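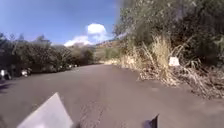

The lane out of Fotirdale, near the bottom bend

I have been meaning to write about this road for ages, because I walk it more than I walk anywhere else and it has never once had a post to itself. The big coastal paths get all the attention on here (and all your lovely comments, thank you!) while the lane just gets on with things. So today it's the lane's turn.

It's not a famous walk. I don't think it even has a proper name, although the old map in our hallway has Lovent written alongside it in tiny letters and I can never decide if that means the road or the hill. We just call it the lane. It goes from the last houses in Fotirdale up to the Semorar turning, and if you keep going long enough you end up at the Macapagal bakery, and that's the real reason most of my walks go in that direction. I usually plan to turn back halfway. I very rarely do.

What I like best is that it never shows you very much in one go. The tarmac curves off between the trees and you think, oh, I'll just see what's round there, and then there's another bend and you've done another ten minutes without noticing. There are no painted lines on this stretch, just plain grey road with the odd rough, crumbly bit down the middle. I quite like the crumbly bits. If you've ever pushed a pram over them you may feel differently, and fair enough, my sister-in-law has views on the subject that I won't repeat.

The trees on the left are at their darkest in bright weather, which sounds the wrong way round, but they go almost to silhouettes against the sky and you lose all the separate greens. Some of the tops are quite spiky. I did look them up in my tree book last winter and got as far as narrowing it down to 10 possibilities before I gave up and made a cup of tea. If anybody reading knows their conifers from their whatever-elses, please do come along with me one day and put me right.

I should say something about timing. In November this walk is a completely different thing, all wet leaves and needing a torch by the time you head home, and I love it then too, but it's a quick, head-down sort of walk with soup at the end. Summer is for dawdling. I take a bottle of water and a hat, and a bag for the bakery, and I leave my phone in my pocket as much as I can manage. My step counter says it's some 900 steps from our gate to the first bend, although it also once told me I'd climbed 89 flights of stairs on a train, so do what you like with that.

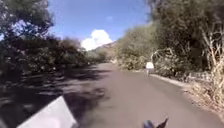
The shady side

There's always a decision to be made along here, and it's which side to walk on. On a sunny day the left gets the shade from the branches that reach out over the road, all dappled and speckly, and the right gets the full glare. I start off on the right out of good intentions about vitamin D and then drift across within about a minute.

It's a shame in a way, as the right has the better things to look at. There's a low stone wall, rough and grey and half lost behind the plants, with a pale kerb in front of it, and I have a real soft spot for it. A wall that size is just asking to be sat on. Then there are the bare, dry branches sticking out at all angles against the green. I've got a plan to draw those, and I've even bought the pencils, so now I've said it on the internet I'll have to do it.

Further along the green gets much yellower where the sun is on it, and I always slow down there. I tried to match that colour for the spare room once. We came home with a tin that looked perfect on the lid and like pea soup on the wall, and it stayed up for two years because neither of us could face moving the wardrobe again.

Anyway, I got to the bakery, of course I did, and they still had the seeded rolls. I bought four, ate one on the way back and told everyone at home there had been three. Next time I want to try the footpath that goes off past the Semorar turning, which I've walked past for years and never taken. I'll report back if it goes anywhere good!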